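손잡이 달린 미니 화이트보드, 깨끗하게 지우고 반듯한 네모 그리기

주걱처럼 생긴 작은 화이트보드 써 보셨나요? 저는 요즘 이 보드에 푹 빠졌어요! 메모도 하고 점수판으로도 쓰고, 무엇보다 손그림 연습하기에 정말 좋습니다. 동네 문구점에서 2,000원 주고 산 마커 하나면 준비 끝이에요.

1. 묵은 자국부터 지우기

새로 그리기 전에 보드 면을 꼭 한번 닦아 주세요. 붉은색 마커는 마른 천으로 문지르면 연하게 번져 남기 쉽더라고요. 이럴 때는 극세사 천에 소독용 알코올(저는 70% 짜리를 써요)을 살짝 묻혀서 한 방향으로 밀어 줍니다. 테두리 안쪽 모서리는 면봉으로 살살!

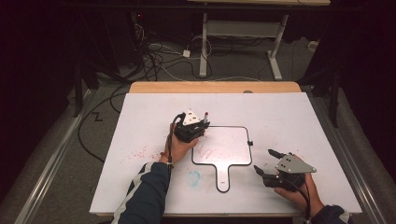 보드 밖으로 삐져나간 자국도 잊지 마세요. 흰 상판은 표면에 따라 색이 배기도 하니까 구석에 먼저 시험해 보고 닦는 편이 마음 편해요. 저는 2월 내내 미루다가 파란 얼룩 하나 지우는 데 한참 걸렸답니다. 다 닦았으면 물기가 날아갈 때까지 잠깐 기다리세요. 덜 마른 면에 그으면 선이 뚝뚝 끊겨요.

2. 보드 자리 잡기

손잡이가 몸 쪽으로 오게 놓고, 그리지 않는 손으로 가장자리를 가볍게 눌러 줍니다. 조명이 보드에 하얗게 비쳐서 선이 안 보이면 보드를 조금만 돌려 보세요. 이것만 해도 훨씬 편해집니다.

3. 모서리가 둥근 네모 그리기

드디어 제일 재미있는 부분! 검은색으로 긴 변부터 시원하게 쭉 긋습니다. 눈은 펜촉 말고 선이 도착할 곳을 보세요. 모서리에 가까워지면 속도를 늦추고, 펜을 떼지 않은 채 부드럽게 돌아 나옵니다. 첫 모서리는 넉넉하게, 다음 모서리는 조금 더 좁게 돌려 보면 손목을 얼마나 써야 하는지 금방 감이 와요. 잠깐 쉬고 싶으면 모서리를 돌고 짧게 내려온 데서 멈추세요. 긴 직선 한가운데서 끊으면 이은 자리가 눈에 띄거든요.
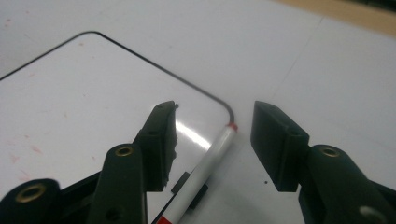

4. 선 잇고 마무리하기

멈췄던 자리에서 이어 그릴 때는 선 끝보다 살짝 안쪽에 펜촉을 얹고 출발합니다. 삐뚤어진 곳은 면봉으로 그 부분만 닦아 내고 다시 그으면 돼요. 마커는 쓰고 나서 뚜껑을 딸깍 소리가 나게 닫고 눕혀서 보관하세요.

네모가 손에 익으면 같은 요령으로 말풍선이나 표 칸도 그려 보세요. 진짜 재미있어요!

2021년 3월 17일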